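Keeping sunglasses in the original box or a soft pouch?

Storage and Tidying > Bags, cases and small things

prallavar_pete
Joined August
Posts: 26

Had a sort out of the hall drawer on Monday and found four pairs of sunglasses loose in with the keys and batteries. Two of them are scratched enough that I can see it when I'm driving. The newest pair came in a stiff black box with a lid that lifts up, and I had been about to put the box out with the recycling.

Now I'm thinking I should keep it and have the glasses live in there. The other half says boxes take up too much room and wants everything in soft pouches hung on the coat hooks. What do people here do?
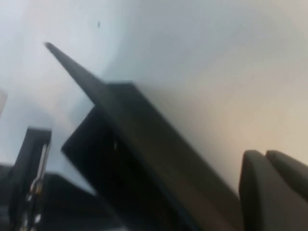
The drawer is 26 cm deep front to back so one box would fit, but four boxes would fill it and the keys would have to go somewhere else. I don't mind moving the keys.

Starker
Posts: 2,564

Box every time. A pouch stops scratches but it does nothing if somebody puts a bag of shopping down on top of it. I had a pair bent in a pouch and the optician couldn't get them straight again.

Put them in with the arms folded and the lenses facing up. If they go lens down they rub on the bottom each time the drawer is opened.

mokness
Posts: 200

Disagree with Starker. Boxes are fine for a shelf but people stop using them. You come in with your hands full, you're not going to open a drawer, lift a lid, fold the glasses and shut it all again. They end up on the side by the kettle. With a pouch on a hook you drop them in and that's it.

Also the boxes that come with sunglasses are mostly made for the shop. The hinge side goes first. I've had three go on me.

Starker
Posts: 2,564

Then leave the lid open. Mine stands on the hall table with the lid up from May until the clocks change. Takes one second to put them in.

mokness
Posts: 200

Then it fills with dust and you wipe the lenses on your shirt, and there are your scratches.

Yen-ting Wan
Posts: 3

I do a bit of both. The pair I wear most is in the box it came in, on a table near the door. The spare pairs are in pouches inside an old shoebox in the wardrobe. I only need to get at those if I lose the first pair.

On dust, I put a folded cleaning cloth in the bottom and shake it out when I remember. It also stops the glasses sliding about. If the box is black inside you will see every bit of fluff, so a light cloth helps there too.

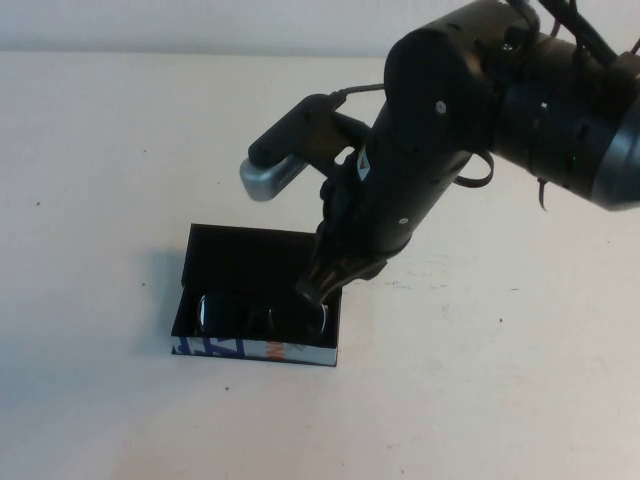

One thing to check is the width. Big wraparound frames don't sit flat in a narrow box and the lid then presses on the bridge. Try it with the lid down before you decide, and if you have to push, use a bigger box.

prallavar_pete
Posts: 26

Thanks all. Tried the lid and it shuts without touching anything, so that pair is staying in the box. I like the cloth idea. The scratched ones are going, so it's only two pairs to find a place for now.

mokness
Posts: 200

Don't bin the scratched ones, keep one in the shed for strimming.

Siu
Posts: 26

Not safety glasses though. Get proper ones for strimming, they don't cost much.

On the original question I'm with the pouch people. I have the drawer full of boxes and I couldn't tell you what's in half of them.

Starker
Posts: 2,564

Put a label on the end.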